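그리퍼 헛닫힘 (빈손 파지 오류)

그리퍼 헛닫힘은 로봇 그리퍼가 물체를 잡지 못했는데도 제어기 쪽에는 "파지 성공"으로 기록되는 고장을 말한다. 현장에서는 그냥 "빈손"이라고 많이 부르고, 나도 그게 편해서 이 글에서는 섞어 쓰겠다. 위키에 일인칭으로 써도 되냐는 말이 있었는데, 이 항목은 내가 겪은 게 절반이라 어쩔 수가 없다 ㅎㅎ

개요

두 손가락짜리 평행 그리퍼에서 제일 흔하다. 손가락이 닫히다가 어딘가에서 멈추면 제어기는 보통 모터 전류를 보고 "뭔가 잡혔구나" 하고 판단한다. 문제는 멈추는 이유가 물체만은 아니라는 것! 나사가 살짝 풀려서 손가락이 비틀어져도 걸리고, 축에 먼지가 껴도 걸린다. 그러면 로봇은 아무것도 안 든 채로 당당하게 다음 칸으로 간다. 옆에서 보면 좀 귀여운데, 뒤 공정 사람한테는 전혀 안 귀엽다.

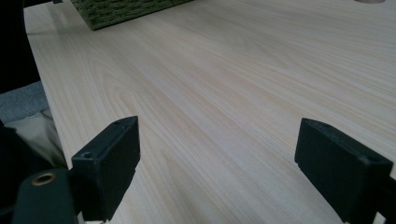

얄테브토르페(Jaltevthorpe), 2019년 12월 6일 금요일

손으로 드는 그리퍼의 검은 손가락 두 개가 나뭇결 상판 앞에서 마주 보고 있고, 사이에는 아무것도 물려 있지 않다. 손가락 바깥쪽의 작고 둥근 나사 구멍, 그리고 모서리가 조금 쓸린 자국도 눈여겨볼 만하다. 빈손 문제를 볼 때 나는 늘 이 두 군데부터 본다(습관이다).

유레르 사례

내가 이 고장에 제대로 데인 건 그해 9월, 유레르(Jurell) 분류 라인에서였다. 교대 한 번에 빈손이 18건 나왔는데 로그에는 전부 성공으로 찍혀 있었다. 처음에는 다들 비전 쪽을 의심했고 나도 그랬다. 카메라 보정만 5번을 다시 했으니 말 다 했지... 결국 미르사드 두미트레스쿠가 전원을 내리고 손가락을 손으로 흔들어 봤는데, 왼쪽이 덜그럭거렸다. 고정 나사가 풀려 있던 것이다. 닫힐 때마다 손가락이 비스듬히 걸리면서 전류가 올라갔고, 제어기는 그걸 물체로 읽었다.

안전 문제

헛닫힘 자체로 사람이 다치는 일은 드물다. 위험한 건 그다음이다. 로봇이 빈손인 줄 알고 사람이 손을 넣는데 재시도 동작이 걸려 있는 경우가 있다. 나탈리 록우드가 정리한 점검표에도 맨 위 줄이 "로그가 성공이어도 손 넣기 전에 정지"라고 되어 있다. 나는 이 줄을 큰 글씨로 뽑아서 라인 옆에 붙여 놨다.

점검 방법

전원을 차단하고 손가락을 좌우로 흔들어 유격을 본다. 나사를 규정 토크로 다시 조인다. 물체 없이 8회 닫아 보고 전류값과 손가락 간격을 같이 적는다. 전류만 적으면 소용없다, 간격을 꼭 같이! 유레르에서는 간격 조건을 판정에 넣은 뒤 7일 동안 지켜봤고, 그 기간에는 잘못 찍힌 성공이 나오지 않았다.

같이 볼 항목: 파지력 센서, 비상정지, 세넥스(Senex) 제어기 오류 코드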